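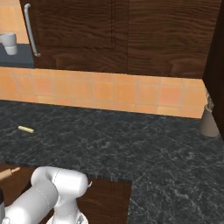 Simulated kitchen, white arm reaching over the marble worktop, small cream-coloured thing lying on its own towards the left.

Subject: Re: [home-chores] Are we any nearer a machine that clears up after itself?

Hello all,

Sorry to be slow with this, I have been meaning to answer properly since the message came round and then November got the better of me (two lots of visitors and a boiler). I've quoted the bit I am replying to so that anyone reading the digest can follow along.

On behalf of the Ladesthorpe group, somebody wrote:

> We had a long talk at our last meeting about whether any of
> this is worth following for people who simply want help in the
> kitchen. Half the room thinks we will all have a machine to wipe
> down the worktop within a few years. The other half has been
> hearing that since they were at school. We have seen plenty of
> talk about simulated kitchens, and our question is a plain one.
> If a robot learns to tidy up in a computer kitchen, does that
> tell us anything about whether it can do mine? And why do they
> always seem to pick such easy jobs?

I do like this question, and I'm in both halves of the room depending on what sort of day I've had! I used to help look after the handling machines on the packing floor at Gordale, and these days I spend far too many evenings running a simulated kitchen on the computer in the back bedroom, so I will have a go at it from both ends.

Take the easy jobs first. The picture at the top is from my own kitchen (the computer one, sadly, my real one has no marble in it). The chore is to pick up the little cream stick from the worktop and put it somewhere sensible. A child of three would do it on the way past. For the arm it is a fair old piece of work. It has to find a small pale thing lying at a slant on dark stone with veins and streaks all through it, decide which way round to come at it, get low enough to take hold without jabbing the worktop, and do all that while keeping its elbow clear of whatever else is about. There's a rolling pin near the front of the counter, down under the upper part of the arm, and I can tell you that in my early runs the rolling pin had a very hard life.

I gave it 877 tries at this one chore over the autumn. The arm managed it in 160 of them. You may think that is dreadful, and my family certainly does, but I was quite pleased, as the first big batch was almost entirely misses. Do bear in mind that I am an amateur with a secondhand computer and that people who know what they are doing will get much further than I have.

Now, does it tell you anything about your own kitchen? A bit, I think, and I wouldn't put it higher than that. What you learn in the computer is mostly reaching and planning, where the arm can get to and what it is likely to knock. Under the wall cupboards, for instance, a person leans and twists without a thought, while an arm with stiff links has to work out whether it will fit. You can practise that all night in simulation and break nothing. What mine doesn't teach at all is the mucky side of things. My worktop has never had jam on it. The cup on the shelf at the back has never had a cold inch of tea left in it, and the grey container in the far corner stays exactly where I left it between runs, which is more than can be said for anything in my real house. Cloths are beyond me altogether. I tried to put a tea towel in last winter and it behaved like a sheet of roofing felt.

On the shop floor it was a different story, and I think this is why people get muddled about how far along we are. At Gordale we had two Valtonen machines lifting the same trays from the same spot to the same spot all day long, and they were a joy, they really were. But everything had been arranged to suit them. The trays came in square, the lighting never changed, and if a tray turned up the wrong way round the line stopped and one of us walked over. Then we were lent a Trekmont unit that was supposed to sort mixed returns out of a bin, and we spent most of our shifts walking over. You can't run a kitchen like a tray line — well, you could, but I shouldn't like to live in it.

So if your group wants something to argue about next time, I'd suggest leaving "when will we have one" alone and asking which chores in your own homes are most like the tray line. Loading the same mugs onto the same rack might be. Wiping down after a Sunday roast is a long way off, in my view, and so is putting the shopping away.

I am happy to send my kitchen files to anyone who would like to have a play. They will run on a fairly modest machine if you're patient and turn the shadows off. Write to me off list please, the attachments are too big for the server and I have been told off before.

I'd also be glad to hear from anybody who has got cloth to work.

All the best to everyone at Ladesthorpe, and thank you for asking it so nicely.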